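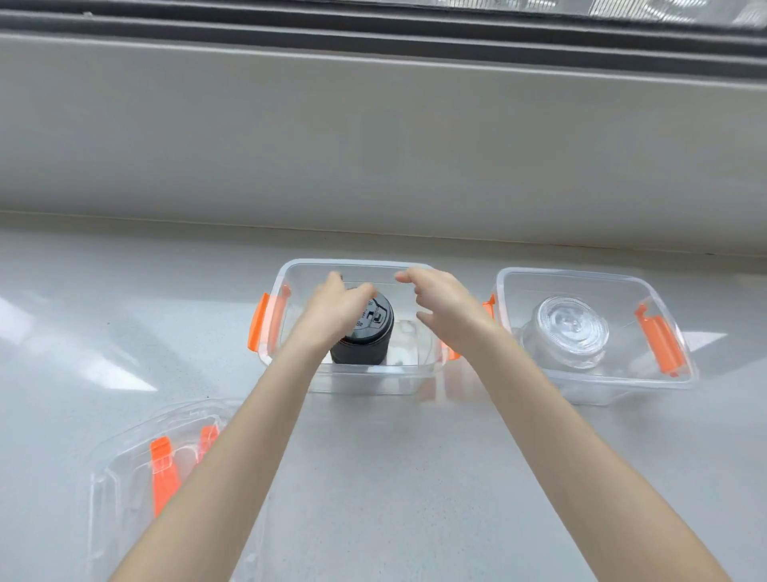 Clear boxes with orange latches, in use at the counter by the window.

Tidying up is a dull word for a hard job. You pick something up, work out where it goes, and put it down without knocking over whatever is already there. We do it half asleep. Wolleo, the household helper from Domov, has to learn every bit of it, and after two weeks with one in a Korncombe kitchen I am thoroughly taken with the thing!

The home kit went on trial in March, and its storage lessons are the part I kept coming back to. You show Wolleo how you like things put away, using your own boxes and bottles, and it has a go itself. There are 21 household jobs in the current set, and eight of them involve a container of one sort or another. Clear plastic is the nasty one. The walls all but vanish, the window throws glare across the worktop, and a jar seen through the side of a box looks bent out of shape. A tall black flask is far kinder, at least until it has to come out again without catching the rim.

Wolleo managed my flask on the seventh try (I may have cheered). Glass jars it treats with enormous care, so slowly that I made tea while I waited. Lids are still a weak spot, and the latches I ended up doing myself.

The teaching sessions come from Oyelaran, a small training firm, and they're very good: short, clear and patient with beginners. I'd like a louder stop tone and a longer power lead. I'd also like to keep it another month, and I have asked.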